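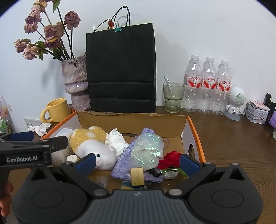 We use cookies to remember your login and to count visits. By carrying on you agree to this. Accept | Manage settings

How do I get rid of things people gave me without feeling like a criminal?

Posted by Nusrat Siddiqui

I am moving from a two-bedroom flat in Bratport to a one-bedroom flat in Bratport, four streets away, at the end of March. The new place has one cupboard. The boiler lives in it.

I've been good about my own rubbish. Old phone chargers, the bread maker, a coat I bought for a version of me who went to the theatre, all gone. What I can't shift is the stuff other people gave me. My aunt's serving dish, which could hold a whole lamb. Birthday cards going back to school. Three scarves from the same colleague, who has since left and can't possibly be checking. A framed map of Sudham from my brother, who went there once, without me. And dried flowers, which I keep meaning to deal with and which shed a little more every time I walk past them with purpose.

Every time I put one of these in the charity box I take it out again by bedtime. My sister says to take photos of everything and let the objects go, but I already have 3,478 photos on my phone and I don't look at those either.

Is there a method? I don't want to be told to hold each item and see how I feel. I know how I feel. I feel guilty, and my arms get tired.

Salamatu Odukoya

I cleared my mother's house and then, having learned nothing, had to clear my own, so I have views.

First thing: the present was finished when they gave it to you. They had the pleasure of picking it, you said thank you and made the face, and that was the transaction. You haven't been signed up as a warehouse. I bet you couldn't list what you gave your brother over the last few years, and if he's binned the lot you'd be cross for one afternoon at most.

Second, sort by person and forget about sorting by room. Put everything from your aunt in one heap, everything from your brother in another. You'll see quite quickly that you've been keeping seven things from somebody when one would do the job. Keep the best one. In my case it was a teapot, and the other twelve items from that same friend (yes, 13 in all, she was a generous woman with a discount card) went to the hospice shop in one trip. I have thought about the twelve since only when writing posts like this.

Cards: keep the ones where somebody wrote something. If it only says "Happy Birthday, love from all at number 21" then the printers did most of the work. Recycling, unless it's covered in glitter, in which case it's general waste and will be on your carpet until you die.

Serving dish: ring the aunt. Say you're moving somewhere small and would anyone in the family like it. There's always a cousin. Mine had wanted the thing for years and had apparently been discussing it behind my back at weddings.

Dried flowers: they're brittle and they hold dust like a grudge. If you love them, carry them over by hand on the day, because they won't survive a van. If you don't, keep one head in an envelope and put the rest on the compost, after checking for wire and tape. Mine had been sprayed with something shiny so they had to go in the bin.

Last thing, take the charity box out of the flat the same day you fill it. Boot of the car, friend's porch, anywhere. You're taking things back out at bedtime because at bedtime they're still there.

hesora_again

Just get storage. There's an Ekanayake place out by the ring road, I've had a unit there for ages and it's fine. Dry, never had a mouse. I couldn't tell you what's in it now but it's nice to know it's there.

Nusrat Siddiqui

Thank you Salamatu. I did the heaps last night. It was rather bleak how tall my aunt's was. I rang her about the dish and she said she'd never liked it either, it came from her mother-in-law, and could I please not bring it back. So I've now got a dish that has been unwanted for two generations and a cousin who's "thinking about it".

Scarves gone, all three. I got as far as the shop door with the map and brought it home, but I think that one's going in the new hall, it's the right size to cover the fuse box.

hesora, I looked up the storage prices and I'd rather just feel guilty.

Salamatu Odukoya

Give the cousin until the weekend and then leave it on her step.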